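I have now read four separate articles telling me to get rid of my dining room and I would like to push back a little.

The pitch is always the same. You never use it, it's "dead square footage," take out the table and let the room breathe. Then there's a photo of a very large beige couch.

We did the reverse in April. We had one big open room with the TV at one end and the kitchen at the other, and we put a dining area back in the middle. Six chairs, a rug, a lamp on a chain. I'm aware this makes me my grandmother.

Thread, because people keep asking in my replies and I keep answering half of it.

First thing. "You never use it" was true of our old setup because the old setup was a bar counter with stools. I don't use stools. My feet dangle. Of course dinner moved to the couch.

The magazine test is to write down every time you sit in the room for a month. We tried it. Nine times in the month at the counter, and most of those were me opening mail. I don't believe that tells you the house has no need for a table. It tells you the stools were bad.

Second thing, the wide open floor. I was promised the kids would play in it. They played in it for maybe a week, and then it filled up with a laundry rack, a box of library books and a scooter. Open space in a house with children is a parking lot.

Now they're under the table. That's where they wanted to be the whole time, as far as I can tell. Put a sheet over it and you've bought yourself an hour.

My sister had a designer in, a woman from a firm called Lasstead, and the plan she came back with had the word "flow" in it over and over. Flow from the sofa to the kitchen. Flow from the kitchen to the yard. Where does anyone put down a plate in all this flow, I asked. On the ottoman, with a tray.

With a tray!

I have owned the tray. You carry the tray to the ottoman, the dog stands up, and you're wiping soup out of tufted linen until bedtime.

OK, money, since somebody accused me of having some. The table was secondhand. It was $60 from a man two streets over who was clearing out for a living room "concept." I did not lecture him. I thought about it the whole way home with his table sticking out of my trunk.

The chairs don't match and I'm not going to pretend that was a look I was going for. Four came from the same place and two were my mother's, and my mother's are lower, so short people get them.

What I did almost fall for was the Andero extending table. $700 on sale, seats ten when it's open, and in the showroom the guy opened it with one finger. I asked if I could try. It took me both hands and a hip. He said it loosens up. I've been told that about shoes, too.

Also, ask yourself when you last had ten people over. I did the list in the car and got to seven counting a baby.

On sideboards. Every "bring back the dining room" article (there are also those, there's an article for everything) says you must have a sideboard, for serving. I don't serve. The pot goes on a folded dish towel in the middle and everybody reaches.

But I'll admit I gave in on a cabinet. It's plain wood, it's lower than I wanted, and it holds the tablecloths we don't use and the good bowls we do. I was ready to resent it and I don't. Annoying.
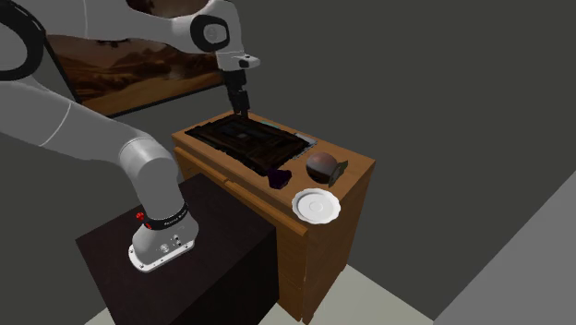
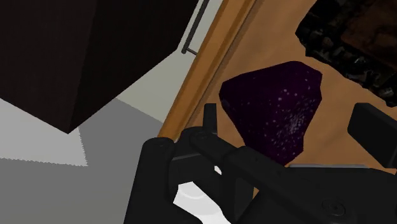
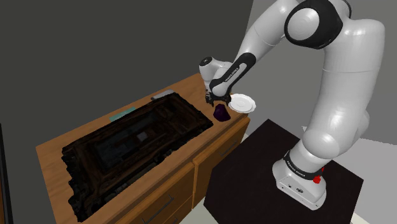
What I'd tell anybody thinking about a cabinet is to measure your tallest serving dish first. Ours has to lie on its side because of the shelf height, and the shelf is fixed. The listing said "adjustable." It adjusts if you own a saw.

And check the back panel. The first one I looked at, the Detura, had a back that bowed when I leaned on it in the store. I'm not a large person. The store's answer was that it would be against a wall.

Replying to Sarahí Quezada here because it's a fair point: yes, if you have a really small place, one big room may be the only thing that works. I'm not coming to your apartment to install a wall. My complaint is with people who have the space and get talked out of it by a couch company.

She also asked about the rug under the table and whether it's disgusting. It's a little disgusting. Flatweave, dark, goes outside on Sundays and gets beaten. I would not do pile under a table again if you paid me.

Somebody else said the open room is better for resale. Is it? I asked two agents. One said buyers want openness. The other said buyers now want "zones." I think buyers want whatever was in the last house they liked, and I'm not arranging my dinner for a stranger who may show up in a decade.

The lamp is the one thing I'd spend on again. Ours is the Alva, the smaller one, hung much lower than the instructions say. My husband hit his head on it twice before the table went under it and not once after. It makes the rest of the room go away at night, and the rest of the room is usually a mess, so good.

Things I was wrong about, in fairness: I thought I'd miss the big empty floor for exercise. I had exercised on it 3 times.

I also thought we'd sit down together every night. We don't. It's over half the nights, better than it was, and on Fridays it's still pizza on the couch with a towel over the cushions.

Homework is the surprise. They do it at the table now without being told, I assume because the snacks are closer. I'm not going to look into it too hard.

So no, I can't tell you a table fixes your family. I've read that article as well, and the woman in it had a fig tree indoors and no visible mail.

If you're on the fence, borrow a folding table and put it there for two weeks before you sell or buy anything. Worst case you've got a folding table to give back.

Muting this now, the couch people have found it.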